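Wimeck Tableware Set – README

Maintained by Chak-lun Ho for Koubek. This release covers the laying of a table with everyday crockery and cutlery.
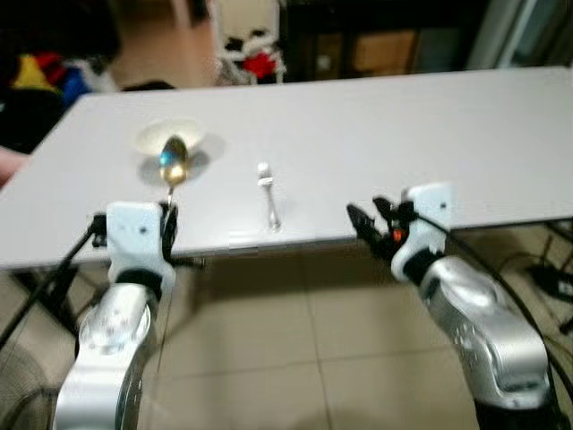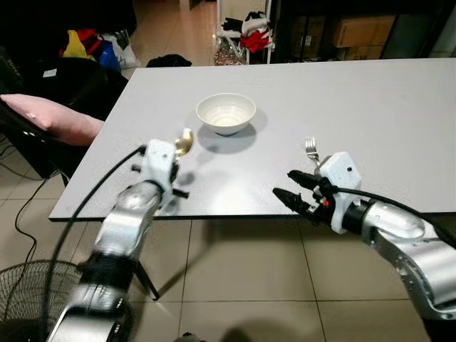
Contents
The set holds 784 sequences, of which 113 are reserved for testing. Each carries a short written label – the item, then its place on the table.

Terms of use
The material may be used for teaching and research. Corrections should be sent to the Koubek office, quoting the sequence number.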